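About Prindach

Prindach makes pickles, relishes and chilli pastes in small batches. We started with a single mango pickle sold at a weekend market, and we now supply 97 grocers, butchers and cafes, along with the people who order from us directly.

The range has 11 products. Most are cooked in open pans, rested overnight and packed into glass the next morning. We don't use artificial colours or thickeners, and where a recipe has added sugar we keep it as low as the fruit allows.
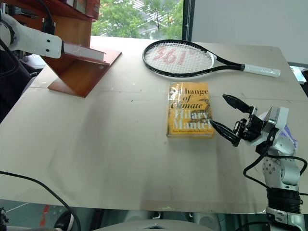
Photo: Prindach

Our best known jar is still the Morik lime pickle. It is salted for 64 days before it goes near a pan, and it has a sour, slightly bitter flavour that suits curries, cold lamb and cheese on toast. If you find it strong, try it stirred through plain yoghurt first.

The Quách chilli paste came a few years later. It is made with red chillies, lemongrass and garlic, ground fairly coarse so you can still taste each one. People use it as a marinade or thin it with vinegar for a dipping sauce. There is a mild version as well – it has the same base with most of the seeds taken out.

Kaleo is our fruit relish label. The flavours change with what growers have on hand, so a batch of pineapple and ginger in January may not be back until the following summer. Each Kaleo batch is limited to 342 jars and we don't hold stock over.
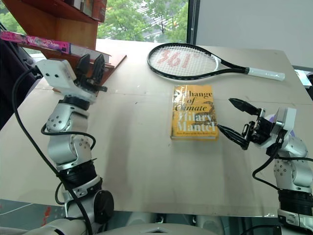 We buy direct from growers where we can and pay on delivery. Fruit that is marked or an odd size is fine by us, as it all gets chopped. Spices are bought whole, then roasted and ground in our own kitchen.

Orders placed before noon are packed the same day. Unopened jars keep in the cupboard until the date on the lid. Once opened, keep them in the fridge and use a clean spoon.

For wholesale prices or allergen sheets, please use the contact form. We reply to all enquiries, though it can take longer during the mango season.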